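Gundulel Job Search Planner (A5, undated)

Item 905
Price: £20
Maker: Voß
Pages: 115, plus card cover and back pocket
In stock at our Trendomstead shop and for posting
Page last changed: 2025-01-16

Twenty pounds is a lot for a paper notebook, and a plain exercise book from the supermarket will hold the same information if you rule the lines yourself. We stock the Gundulel at Trutlow after a good deal of grumbling. It does a few things well, and customers kept asking for it by name. Please read the page before you buy. We would sooner lose the sale than have it come back with three pages filled in.

What it is

A bound planner for people who are looking for work, whether out of a job or quietly trying to leave one. It has one double page for each vacancy, with space for the advert, the closing date, what you sent, who you spoke to and what they said. There is a short section at the front for your work history and another at the back for money. The middle is undated, so you can begin in May or any other month without wasting the early pages.

The cover says it will "transform your search". We have no idea how anyone would measure that. Voß sent us a leaflet full of happy quotations and first names, and we have left it out of this page.

What we like

The work history section. Most application forms want start and finish dates, job titles, the address of the employer and a reason for leaving, and they want them in slightly different orders. Filling this in once, slowly, at a table, saves a miserable hour each time afterwards. You could do it on a sheet of paper. Most of us don't.

The space for pasting in the advert. Adverts are often taken down on the closing date, and if you are called to interview a fortnight later you may have nothing left to prepare from. The planner gives you half a page, and a long advert folds over. Use a glue stick. Wet glue goes through the paper.

The "who I spoke to" box is larger than you might expect, and that is a fair decision. Names, extension numbers and the odd remark ("they want someone who can start early") are what get lost first.

What we don't like

The mood tracker. It asks you to colour in a face every morning. Perhaps this helps some people. Several customers have told us it made a bad week look worse, and one taped the pages shut. You can ignore it and nothing else in the book depends on it.

The section headed "Your Personal Brand" runs to nine pages and could have been left out altogether. It asks you to choose three words, then a colour, then an animal. No employer in Trendomstead has, to our knowledge, asked an applicant for their animal.

The "culture fit" checklist deserves a warning of its own. You are meant to tick off what you saw on a visit to the employer: plants, sofas, free fruit, games, nice mugs. Then you add up the ticks. A high score says nothing about the hours, the pay, the notice period or whether people are spoken to decently. Ask about those and write the answers in the margin – there is no printed space for them, a strange gap in a planner about work.
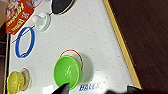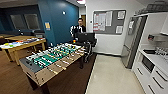

First picture: green bowl on a white tabletop. Second picture: table football.

Paper, binding and size

The paper is cream and reasonably thick. Ballpoint and pencil are fine. A gel pen takes a moment to dry, and a felt tip will show on the other side. The book is stitched and lies flat once you have bent it back a few times, though the first few pages fight you. It fits in a coat pocket if the coat is a big one.

The pocket at the back holds a folded CV or two. It is glued along the lower edge only at the corners, and on our shop copy one corner came away after a few weeks of being pulled about. A bit of tape sorted it out. Voß say the glue has been changed on newer printings. We haven't seen a difference yet.

The elastic strap is decent.

Does it get you a job?

We don't know and neither do the makers. Zuzana Havlíček, on our counter, used one during her own search and filled it roughly two thirds of the way through. She thinks the closing-date page kept her from missing a form or two. She also thinks she would have found the same job with a wall calendar and a biro. We put both opinions down here because both seem reasonable to us.

If you are applying for a handful of posts in one trade and you know the local employers already, you probably don't need this. If you are sending out a lot of applications, through several websites, each with its own login and its own way of going silent, then some kind of written record is worth having. It could be this one. A spreadsheet is free and can be sorted by date. On the other hand a spreadsheet can't be read at a bus stop without getting your phone out, and it won't hold a business card.

Passwords

There is a printed page for website logins. Please think before using it. A planner that goes to interviews in a bag can be left behind at one. Write a hint if you must, and keep the full thing at home.

Is there a refill?

No. Voß sell a "Gundulel Second Chapter" for your first months in a new post. We looked at it and chose not to stock it. Nearly all of it is the mood tracker.

Is there a digital version?

There is a printable file on the maker's own site. By the time you have paid for ink and something to hold the sheets together, you will not have saved much.

Returns

Unused copies can come back to the shop with the receipt. We can't take back a planner that has been written in, even in pencil, even if you got the job. If a page is missing or printed upside down, bring it in and we will swap it.

Other things people buy with it

Glue stick
Plain card folder, A4
Black ballpoints, fine
Wall calendar (see remarks by Zuzana, further up)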